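Two grippers, one patch lead and a lot of swearing

26 March 2025

I said in the last post that I'd get around to comparing the two sets of fingers properly, and then I didn't, and a few of you (hi, Mum) asked where it had got to. So I finally did it. Cup of tea, long post, sorry in advance.

Quick catch-up if you've just wandered in. I've been trying to get a pair of small arms to plug and unplug Ethernet leads in a rack. It sounds like the most boring job you could give a robot, and I thought so too until I tried it. A network plug is a horrible little object. It's light, it's slippery, it has a springy clip on one side that you must not squash at the wrong moment, and it's attached to a cable that has its own opinions about where it would like to be. Cups and blocks are lovely by comparison. I miss blocks.

The two contenders were the Hornberg fingers, which are the slim ones I've been running since summer, and the Taltex pads, which are wider and squishier and cost me a good bit more than I told my partner. Both go on the same arms and both run off the same Mindanix controller, so the only thing I was changing was the bit that touches the plug. Or that was the plan, anyway. I also changed the grip force about nine times, but we'll get to that.

I'll start with the Hornbergs, seeing as I know them best. They're skinny, and skinny is great in a rack. You can get in between two occupied ports without knocking the neighbour, and when you're lining up on a socket you can see what's going on from nearly any angle. The problem is hanging on. Pinch a plug by its sides and it's fine right up until the nose of it touches the edge of the port, and then it pivots. Just a few degrees, but a few degrees is all it takes. The controller thinks it's still pushing straight, the plug is now pointing at the ceiling, and you're sitting there with your hand on the stop button going no, no, no.

I did 80 insertions with the Hornbergs over a couple of evenings. 29 of them failed, and nearly all of those were the pivot thing. The leftovers were me being careless with the start position.

The Taltex pads were a different animal. The first thing I noticed was how forgiving they are when you close on something slightly off centre. The pad gives a bit, the plug settles, and off you go. Same 80 insertions, 19 failures, and I was ready to declare a winner and go to bed. But the failures were nastier! When a wide pad misses, it doesn't miss politely. It leans on whatever's next door. Twice I had it press the clip of the lead beside the one I was working on, and the first time I didn't even realise until I'd spent ages wondering why a perfectly good link had dropped out. 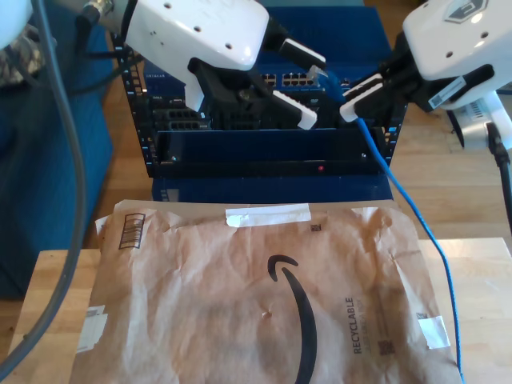

Then there's the cable, which I had badly underestimated. A short stiff lead pushes back. A long one drags, and if it catches on anything on the bench you get a sideways tug at exactly the moment you want everything still. I ended up giving the lead plenty of slack and laying it out the same way before every run, which felt a bit like cheating but made the numbers comparable. If I were doing it again I'd sort that out on day one and save myself a whole evening of results I had to bin.

Anas Daher came over to have a look halfway through. Some of you will know him from the Daher wrist brackets, which are the best thing anyone has ever made me for the price of a curry. He watched four or five runs without saying much and then asked what grip force I was using. I told him. He made a face. I'd had it cranked way up for the Hornbergs to try and stop the pivoting, and hadn't brought it down when I swapped over, so the soft pads were basically being squeezed flat before they'd had a chance to do anything soft.

We backed it off in little steps and the difference was ridiculous — the plug stopped squirming as the pads closed and started just sitting there, nice and square. I didn't redo the full set at the lower force that night (it was late, and Anas wanted feeding), so the 19 above is from the cranked-up setting and I reckon it flatters the Hornbergs a fair bit. I'll run it again.

A word on the controller while I'm here. The Mindanix box has been rock solid for driving two arms together, and the lag between them is small enough that I've stopped thinking about it. What I don't love is the force reading. It's jumpy at the low end, right where I now want to be working, and there's a smoothing option buried three menus deep that fixes the jumpiness by making it slow instead. So you can have a number that's right or a number that's now. I've gone with now, and I squint.

I've also been asked whether the second arm is doing anything useful or whether I just like having two. Bit of both! Pulling a lead out is where it earns its keep. You need something on the clip and something on the cable, and one gripper trying to do both is a comedy. With two, one presses and the other draws the plug back. It worked on my second go, and I may have yelled loud enough to scare the dog. Getting it to work every time is another matter, mostly because the arms want to be in the same bit of air. I've had them bump fingers more often than I'd like, never hard, but the sound goes right through you.

So where does that leave me? For now the Taltex pads are staying on one side and the Hornbergs are going back on the other, wide and grippy for holding the plug, thin and fiddly for the clip. Nobody sells them as a mismatched pair and the calibration is a pain, because the controller assumes both sides are the same length and I have to go in and tell it otherwise each time I power up. If anyone's found a way to make that setting stick on the Mindanix, please leave a comment, I'll owe you a beer.

Next lot of runs will be in April, once the replacement pads turn up. I've already chewed the corner off one.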